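The Saserton Table: Gallery

Welcome to the gallery for our sorting and color tables! If you've come over from the Craddock page you'll know how this started: Bernice Asante wanted one good tabletop activity for the 2 o'clock group, and by May we had a whole cupboard full of them. We love these things more than is probably sensible, and people keep asking what we use, so it made sense to put it all on one page.

None of it is fancy. Most of what we set out is plain kitchenware, the kind of stuff you'd find in the back of any cabinet, and that's half the fun of it. A bowl with a bright rim on a pale wood table looks so inviting that people wander over before we've explained anything.

Bowls and Tray

Blue and red are our favorite pair of bowls by a mile. They're shallow and white inside, so whatever goes in them shows up right away, and the colored rims mean you can say "the red one" from across the room and everyone knows where to look.

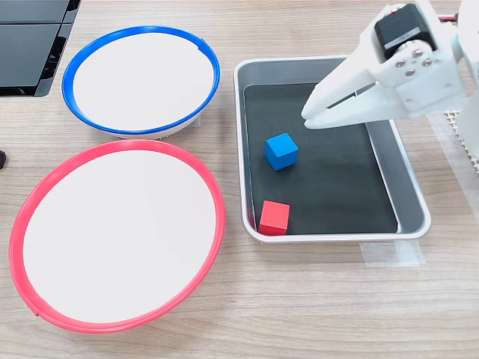

Small cubes are wonderful for this. They stay where you put them, they don't roll off under the radiator (the wooden beads did, all 100 of them, and we were still finding them at Christmas), and they're easy to see against a dark liner. We usually start with a couple and add more once everybody has the hang of it. Aileen Castillo likes to begin with no rules at all and just see which bowl people go for first!

The metal tray came out of a box of baking things from Josisley, and it has turned out to be the most useful piece in the cupboard. The raised rim keeps everything together, it wipes clean in a second, and cubes make a lovely little clink going down on it. We tried a felt-lined one for a while. It was quieter, but we missed the clink.

A few notes for anyone setting up their own

Leave the wood bare if you can. We had a patterned cloth for the first season and the cubes got lost in it.

Put the bowls close together. It keeps the reach short, and it leaves the other half of the table for the tray.

The labels on our storage bins are from Handex. Bowls and trays live in bin 8, so if you borrow them please put them back there and not in with the paint cups.

More to come

Bernice is working on a set with lids and Aileen has big plans for spoons, and we'll add both as soon as they've had a proper try on the table. If you'd like to come and have a go, the room code is 1443 and the kettle is usually on. Bring a bowl if you have a good one!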